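The pre-move room check, with my comments left in

By Marisa Cirillo
7th December
7 min read 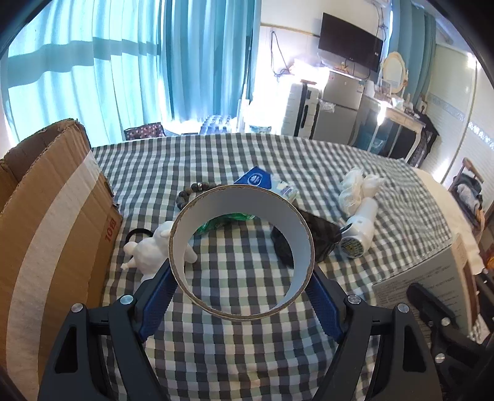
Spare room, item 4: bed in use as packing table. Tape located.

We use cookies to remember your preferences. Accept / Manage settings

I do walk-throughs for people who are about to move house and would like to reach the other end with their toes and their security deposit. The sheet has grown since May. What follows is the version I filled in at Chie Mizuno's apartment, and she has agreed to let me post it on the condition that I say the kitchen was fine. The kitchen was fine.

Marks are OK, FIX, or TALK. TALK means I would like a word.

SPARE ROOM

1. Door opens all the way. OK
Opens all the way if you lean. I leaned.

2. Clear path from door to window. FIX
There was a path in the sense that a goat would have managed it. Moved two bags of coats to the hall closet, which then failed item 14.

3. Floor free of tape scraps, bubble wrap and cords. FIX
One strip of tape, sticky side up, found by my sock.

4. Packing surface stable and at a decent height. TALK
The bed. Everybody uses the bed. It's soft, so a heavy box tips toward whoever sits down next to it, and it's low, so your back files a complaint by dinner. Chie says the table is already taken apart. I have written "take the table apart last" on this form for every client so far and will go on doing it. If it has to be the bed, leave a flat blanket on it, as she has with the gray, white and green check, and keep the pillows somewhere else.

5. Boxes sound, flaps intact. OK
Large cardboard box, open, broad white tape on the side. Good corners. Do not stand in it to reach the curtain rod. Uthai Wongsuwan did this in May and still tells people it was the box's fault.

6. Boxes labeled with room and contents. FIX
It says 108 in red. I asked what 108 meant and Chie said it came like that. A number is not a room. Write SPARE ROOM, on two sides, in marker, and if the old printing confuses anyone, cross it out.

7. Box weight under 40 pounds. OK
Nothing to weigh yet. Books go in small boxes. I mention it because I have met people.

8. Tape adequate for the job. OK
A big wide roll, plenty on it. Keep the tape in one place, and let that place be somewhere other than under the bag you are filling. Last month Kiyoshi Sakamoto sealed his roll inside a box and had to buy another one to finish.

9. Cutter closed when not in hand. OK
Nurel safety cutter, in the kitchen drawer, closed. Full marks. I checked twice out of disbelief.

10. Small breakables wrapped before the big stuff goes in. TALK
There is a little white sheep on the blanket. Or a lamb, I'm not a farmer. It has one leg raised, and a raised leg is the first thing to go. Sock around the leg, second sock around the lot, then a mug. Do not put it in "for now" and drop an iron on it later.

11. Jewelry and small personal items kept out of packing area. FIX
Beaded bracelet, dark, with a silver bead. Black hair tie. The hair tie can take its chances, but the bracelet should be on a wrist or in a purse. It was lying right up by the tape, and I have peeled enough things off tape for one career.

12. Loose packets and pouches grouped. FIX
Blue and white packet, shiny black pouch, both adrift. One zip bag, one label, done. If you don't know what is in a packet, find out before you move it 286 miles.

13. Plastic bags picked up. FIX
One green one, scrunched up on the bed. They slide, and the cat next door visits. Use it as padding or bin it.

14. Closet door closes. FIX
See item 2. My doing.

KITCHEN

15. Fine.
Cleaning products upright, caps on, in a tub of their own. Clenine spray taped shut at the trigger. I have no comments and it bothers me.

HALLWAY

16. Light works. OK

17. Rug lifted or taken away. TALK
Zoltán Halász, the downstairs neighbor, came up to say he had heard me find the rug. Roll it up tonight.

18. Mover's booking confirmed in writing. FIX
Prokex, deposit of 200 paid, no email back yet. Call them. Ask about the elevator while you have them on the line.

Result: pass with fixes. Second look the morning of the move. I'll bring my own socks, thicker ones.

Enjoyed this? Get the newsletter. Enter your email to subscribe.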